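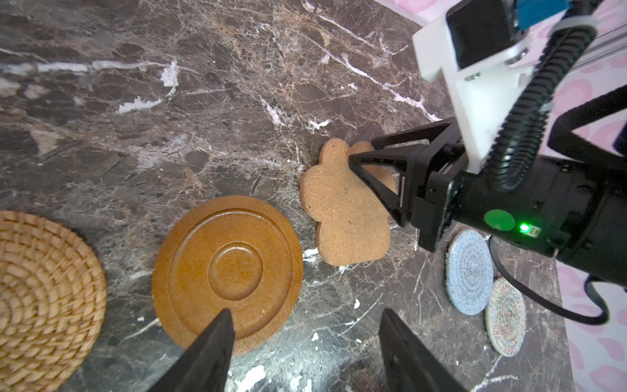
Coasters on the brown marble.

Pulling a gene list for your breed – quick version

For anyone starting in the Wei lab who has the genotype files but no list yet. Written fast, will fix later.

Log in to Keltar first. Open the canine folder, not the old one from January. Pick your chromosome, set the window to 383 kb either side of the top marker. Hit export. Save as tab text, commas wreck the gene names.

Now load it into Skavetti. Tick "drop duplicates" before you run. Should leave up to 3553 rows if you took the whole chromosome, way fewer for one window.

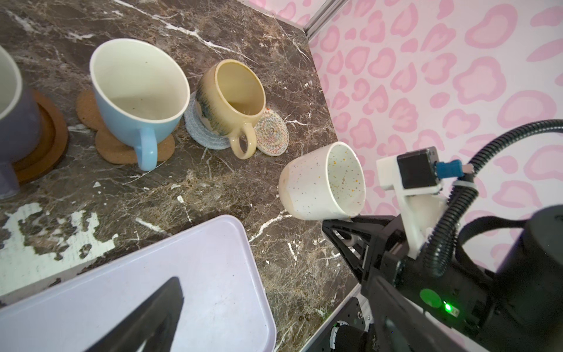 Blue cup, cork coasters.

Sort by p value. Keep anything that shows up in at least 3 litters. Check teh top five by hand in the browser – strand, build, known variants. Wrong build is the usual problem. If the positions look shifted, go back and re-export, don't try to patch them in a spreadsheet.

Drornulel will draw the plot but it is slow. Leave it overnight.

Stuck on permisions? Ask Loretta Achterberg, she resets the accounts.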